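Vasthorpe Tabletop Set: Cups and Small Containers

README, second revision
Maintained by Milagros Cabrera

What this is

A set of 203 photos of everyday cups and small containers on a white table, with a plain text label file for each. It was put together to check one claim, made in the old Sikarside notes, that people can name a container and say what is in it from a single photo. I doubted that when I started and I doubt it more now, but the labels are clean enough that you can make up your own mind.

What's in the folder

photos/ has the pictures, numbered in no useful order.
labels/ has one text file per photo, same number.
disputed.txt lists every label the labelers could not agree on.
old/ holds the first round. Please don't use it. The color names are a mess.

How the labels were made

Four people labeled every photo without talking to each other. Each wrote down the container, its color, what it seemed to be made of, and whether anything was inside. Where all four agreed, the label stands. Where they didn't, I did not take a vote. The first round did that and ended up with confident labels for things three tired people had guessed at. 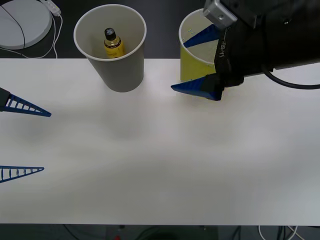

Contents are the weakest field in the set, and I would not build anything on it without reading the disputed list first. The Ciltville labelers wanted a simple yes or no: is the cup full or empty? That falls apart fast. A gray paper cup with a small glass bottle standing in it is neither, at least in the sense most people mean when they pour a drink. We write it as "cup, holds: bottle" and give the bottle its own line: glass, black cap, yellow label. The golden-yellow color showing at the shoulder goes down as a color only. Two people wrote "oil" and one wrote "syrup" for things like this, and I struck all of it. If you can't read what it is, you don't know what it is.

Color names

There are 9 allowed: white, gray, black, red, yellow, green, blue, brown, clear. The rim and the inside of a cup get their own entries when they differ from the outside. Shin, the label format we borrowed, allows only one color per object, so I added a field. Old Shin readers will skip it without complaint, and you will lose the rims.

Known problems

"Paper" means it looked like paper. No one handled the cups while labeling.
Size is missing. The first round had "small" and "large," and those words meant whatever the labeler felt like that afternoon.
Partly covered objects are labeled for what shows. If half a cup is hidden, nothing is said about that half.
The white table makes white rims hard to judge. Expect mistakes there.

What I would not claim

The first round was announced with 400 photos. Many were near copies of each other, and I took those out. A smaller set looks less impressive, and I can live with that. Agreement among four people also doesn't make a label right. It may only mean they share the same bad habit.

Corrections

Send the photo number, the line you think is wrong, and what you see in its place. "Looks off to me" goes in the trash. The next revision is planned for December, if enough comes in to bother.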